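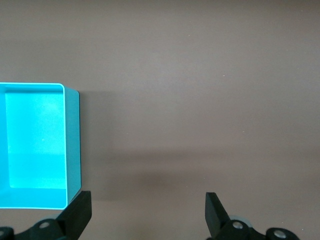

4.2 Redemption arcs and the episode summary

The usual claim about long-running war anime is that the defeated rival is always forgiven. We were not convinced, and the fan-written summaries that are normally cited for it deserve less trust than they get. Demirtaş and Calado read 47 such summaries of the series Pernamach and found a redeemed rival in most of them. Our own viewing of the same episodes supports the reading in 11.

Part of the gap is a matter of wording. A summary has to explain in two lines why a captain changes sides at the siege of Histcombe, and "redeems himself" is short. In the episode he says very little. He opens the gate, loses his command and is not mentioned again until the second series. Zulu (personal communication) takes this as remorse. It could as easily be fear of the court at Sodomgate, and the script gives no help either way.

We also doubt that the summaries are independent of one another. Whole phrases recur, including a misspelling of the captain's name, and the later pages seem to have been copied from an early one and lightly trimmed. Counting them as separate witnesses, as Jacobs does, inflates the result.

Nkosi's viewer survey, with about 3,000 replies, is sometimes offered as a check. The question put to viewers was whether the captain "made up for" his actions, so it assumes what it sets out to test. We leave it out of the comparison in section 5.

Figure 4. Open container on a flat surface, seen from above.

4.3 Rivals who are not forgiven

The Oosthuizen brothers are the harder case for the standard view, as neither changes sides.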